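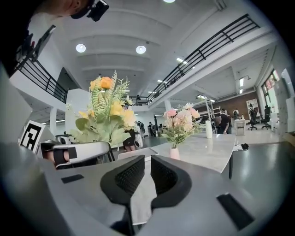

Chapitre 7. La pince qui se croyait fermée

7.1 Un incident sans casse

Le dossier dont part ce chapitre est mince. Un jeudi de février, sur le site de Marnau, l'équipe du projet Skukon passe en revue un lot de démonstrations enregistrées à la pince tenue en main et s'aperçoit que l'ouverture des doigts est fausse. Les trajectoires sont propres, les images nettes, les horodatages cohérents. Mais la valeur d'ouverture inscrite dans les fichiers indique une pince fermée alors que les deux patins, à l'image, sont séparés par un intervalle.

Sur 2 000 démonstrations, 700 portaient le défaut. Aucune alarme ne s'était déclenchée. Le contrôle automatique, fourni par la société Kang, vérifiait que la valeur existait et qu'elle restait dans les bornes admises. Une valeur fausse mais plausible passait donc sans difficulté, et le rapport quotidien affichait un lot conforme.

Le lecteur pressé dira que personne n'a été blessé. C'est exact, et c'est un peu court. Une politique de commande apprise sur ces données serre trop tôt, ou ne serre pas du tout. Avec une fleur artificielle, on ramasse la fleur. Avec un flacon de verre, on ramasse autre chose.

7.2 Ce que dit le rapport, et ce qu'il ne dit pas

Le rapport interne conclut à une « dérive du zéro après remontage ». La formule est commode. Elle désigne un phénomène physique, ce qui dispense de demander qui avait remonté les doigts, selon quelle procédure, et pourquoi aucun réétalonnage n'était exigé ensuite. Deux pinces étaient concernées ; le rapport n'en examine qu'une et étend sa conclusion à l'autre sans mesure.

On se méfiera aussi de la correction proposée, qui consiste à soustraire un décalage constant à toutes les valeurs suspectes. Rien dans les pièces jointes n'établit que ce décalage soit constant. Le laboratoire de Hikulcombe, à qui l'on avait transmis une copie du lot, a préféré écarter les 700 fichiers. La décision coûte cher et paraît peu élégante. Nous la tenons pour la seule défendable en l'état du dossier.

7.3 Objet du chapitre

Nous appellerons défaut silencieux toute erreur de mesure qui satisfait aux contrôles en vigueur. La section 7.4 en donne une définition formelle et discute la notion de vraisemblance d'un signal. La section 7.5 compare trois méthodes de vérification croisée entre l'image et le capteur d'ouverture, dont une que ses auteurs présentent comme infaillible et que nous mettrons en échec. Les exercices supposent acquis le modèle d'étalonnage du chapitre 4.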